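Re: [policy-list] Sanctions screening and the transit annex

On the question of transit licenses, Lech Baran wrote in August:

> The annex treats goods in transit as if they were imports. A crate that spends one night at the Jekudham crossing needs the same license as a crate that stays for good. I count 3,699 applications in the last cycle, and the border office has 20 case officers. Can someone explain how that is meant to work?
>
> Also, does the annex apply to goods already under contract when it took effect? The text is silent.

Lech, taking the second point first. The text is silent in the annex but not in the parent agreement. Article 40 says that contracts signed before entry into force keep the old terms until they expire or are amended. The dispute is over what counts as an amendment. Irnix changed a delivery address and was told it had amended. Żak changed a price and was told it had not. Both letters came from the same office.

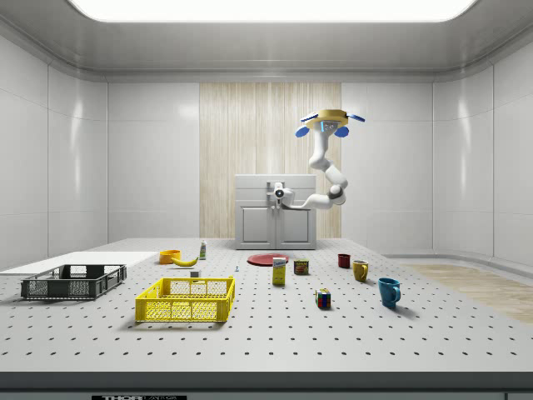

The 3,699 figure needs splitting. It includes renewals, and renewals are decided on paper without a case officer. New applications in the same cycle came to 1,067. That is still a heavy load, and transit cases take longer than imports, as the officer has to confirm both the country of origin and the final buyer. Dual-use machinery is the slowest category. A white jointed arm hung from a ceiling mount, with a gripper on the end and a small camera lens in the gripper, can be declared as one machine or as an arm, a gripper and an optical part. The first route needs one license. The second can need three, with three end-user statements, and the two governments do not agree on which route is correct. 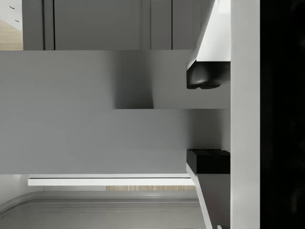
*Biljana Milošević, for the trade and borders working group*

The working group's draft asks for two changes. Transit under 40 hours would move from licensing to notification, with the seal number logged on entry and again on exit. Goods declared as one machine on one side of the border would be accepted as one machine on the other.

Wiesława Nowakowski objects to the first change - she thinks notification would be used to route restricted goods through third countries. Her note cites the Ania shipments, where the final buyer changed after the goods had left the crossing. I think a seal check catches substitution but does nothing about a change of buyer, so her objection stands for that class of case. We could exclude listed goods from notification and keep it for the rest.

Czesław Mazurek has the comparison table of the two tariff schedules. Comments on the draft should go to Isla Drummond, with the paragraph number in the subject line.

Biljana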